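Informe de avance del segundo periodo
Proyecto de automatización parcial del puesto de clasificación de piezas pequeñas
Planta de Irketti
Responsable del informe: Abundio Zamudio, coordinación de procesos
Destinatario: Fondo Pugh para la modernización de puestos manuales

1. Estado general

El proyecto sigue dentro del plan aprobado, con una desviación en el calendario que se explica en el apartado 4. En este periodo se ha completado el modelo del puesto en simulación, se han definido con el personal del taller las tareas que pasarán a la célula de dos brazos y se ha cerrado la primera ronda de formación. Queda pendiente la instalación física, que depende de la obra eléctrica de la nave.

El puesto que se automatiza es el de clasificación de retornos. Las piezas llegan mezcladas desde el almacén Gadgate y hasta ahora se separan a mano, por color y por forma, antes de pasar a recuento. Es un trabajo de pie, con la vista fija en la mesa, y el que más quejas de cuello y muñeca ha generado en las revisiones internas. Por eso se eligió este puesto y no el de embalaje, que figuraba como alternativa en la solicitud.

2. Trabajo realizado en simulación

Ernier, la empresa integradora, entregó en abril la primera versión utilizable del entorno simulado. La mesa se ha mantenido sencilla a propósito: bandeja azul a la izquierda, vaso amarillo en el centro y una placa blanca arriba a la derecha. Los dos brazos llevan manos de varios dedos. La solicitud original preveía pinzas de dos puntas, pero el personal del puesto insistió en que muchas piezas se cogen de canto y el cambio se aprobó sin variar el presupuesto. 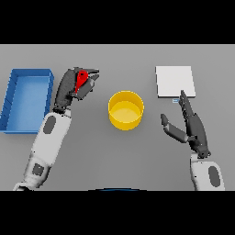
Tiempo de lectura: 6 minutos

En total se han ejecutado 188 ensayos con la mesa en distintas configuraciones. De ellos, 153 se dieron por válidos según el criterio acordado con Ernier: la pieza acaba en el recipiente que le corresponde, sin caídas y sin que los brazos se estorben. Los ensayos no válidos se concentran en dos situaciones. Una es la pieza que queda pegada al borde de la placa, donde los dedos llegan pero no siempre cierran bien. La otra es el cruce de los dos brazos sobre la zona central, que obliga a uno de ellos a esperar y a veces provoca que el programa abandone la tarea.

Para el primer caso, Ernier ha propuesto que la mano empuje la pieza hacia una zona libre antes de cogerla. Es lo mismo que hacen las operarias del turno de mañana, y la idea salió de una sesión en la que se les pidió que comentaran los ensayos en pantalla. Para el segundo se ha repartido la mesa: cada brazo tiene su lado y el centro se usa por turnos. La espera añade tiempo al ciclo, pero se ha preferido aceptarla en esta fase.

Conviene recordar que estos resultados son de simulación. No se han trasladado a ninguna previsión de producción y pedimos que no se citen como rendimiento de la célula. Las piezas reales traen rebabas, restos de etiqueta y diferencias de peso que el modelo no recoge todavía.

3. Cambios para las personas del puesto

La solicitud recogía el compromiso de no reducir plantilla durante el proyecto ni en el año siguiente a la puesta en marcha. Ese compromiso se mantiene y se ha comunicado por escrito al personal afectado.

Lo que sí cambia es el contenido del trabajo. Con la célula en marcha, la clasificación de piezas corrientes la harán los brazos, y las personas se ocuparán de preparar las bandejas, atender las paradas, revisar las piezas dudosas y llevar el recuento. La revisión de dudosas se hacía ya, mezclada con todo lo demás y sin tiempo asignado. Ahora tendrá una mesa propia, con asiento y luz regulable.

En las reuniones de turno han aparecido varias preocupaciones que dejamos recogidas aquí tal como se plantearon:

El ritmo. Varias operarias temen que la célula marque la velocidad y que la revisión se convierta en una cola permanente. Se ha acordado que la célula se detenga cuando la bandeja de dudosas esté llena y que no arranque sola. Ernier ya lo ha incluido en la lógica de control.

La categoría. Atender paradas supone una responsabilidad que el puesto no tenía. La representación del personal pide que se refleje en la clasificación profesional. La dirección ha aceptado estudiarlo, pero a fecha de este informe no hay acuerdo. Es el punto más delicado del proyecto y así se lo trasladamos al Fondo.

La rotación. El puesto manual servía para recolocar temporalmente a personas con alguna limitación, porque se aprendía en una mañana. El nuevo exige más formación. Salud laboral está buscando otra ubicación para esos casos y de momento solo ha identificado una parte.

La pantalla. El interfaz de la primera entrega estaba en inglés y mostraba códigos de fallo sin texto. Se devolvió a Ernier. La versión actual está en castellano y los avisos principales llevan una frase que dice qué hay que hacer.

La formación se ha organizado en 2 grupos, en horario de trabajo. Cada grupo ha visto los ensayos simulados, ha practicado la parada y el rearme en el panel de prueba y ha discutido qué piezas debería rechazar el sistema. De esa discusión salió una lista de piezas que la célula no debe tocar — las que traen aceite y las que vienen unidas de dos en dos, sobre todo — y que irán directamente a revisión manual.
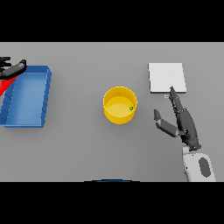 La lista se ha incorporado al pliego técnico como anexo y la mantendrá el propio personal del puesto. Cualquier alta o baja en ella se anotará en el cuaderno de turno y se pasará a Ernier una vez al mes. Es un procedimiento modesto, pero evita que las decisiones sobre qué es una pieza dudosa se tomen lejos de la mesa, como ocurrió con la etiquetadora hace unos años.

4. Desviaciones

La obra eléctrica se ha retrasado. El cuadro que alimenta la zona no admite la carga de la célula y hay que llevar una línea nueva desde la sala de compresores. El presupuesto está aceptado y lo asume la planta, fuera de la ayuda del Fondo. El retraso previsto es de 2 meses sobre la fecha de instalación.

Ese tiempo se va a emplear en ampliar los ensayos simulados y en medir el puesto manual con más detalle. La medición de partida que figuraba en la solicitud se hizo en una época de poca carga y no sirve como comparación. La nueva se hará por turno completo y con conocimiento de las personas implicadas, sin registro individual.

En el gasto no hay desviaciones. La partida de formación se ha consumido antes de lo previsto por haberla adelantado, y la de instalación sigue intacta.

5. Riesgos

El primero es el acuerdo sobre la categoría profesional. Si la célula llega antes que el acuerdo, es probable que el personal se niegue a atender las paradas, y estaría en su derecho según el convenio. Se ha pedido a la dirección que fije un calendario de reuniones.

El segundo es el paso de la simulación a la mesa real. Ernier cuenta con un periodo de ajuste en sus propias instalaciones, usando piezas enviadas desde Gadgate. Hemos pedido que al menos una persona de cada turno pueda asistir. El desplazamiento cabe en la partida de viajes.

El tercero es la dependencia del integrador. Hoy cualquier cambio en el reparto de la mesa pasa por Ernier. El contrato prevé la entrega de la documentación de configuración, y mantenimiento necesitará a alguien formado para usarla. Falta decidir quién.

6. Próximo periodo

Repetir los ensayos de pieza junto al borde con la maniobra de empuje.
Revisar los turnos de uso de la zona central.
Terminar la medición del puesto manual.
Montar la mesa de revisión de dudosas, que no depende de la obra eléctrica y puede empezar a usarse ya.
Presentar al Fondo el acta de las reuniones sobre categoría, con acuerdo o sin él.

No se solicita modificación del importe concedido. Se solicita trasladar la fecha de instalación según lo indicado en el apartado 4, y que el siguiente informe se entregue una vez terminada la línea eléctrica.

Abundio Zamudio
Coordinación de procesos, planta de Irketti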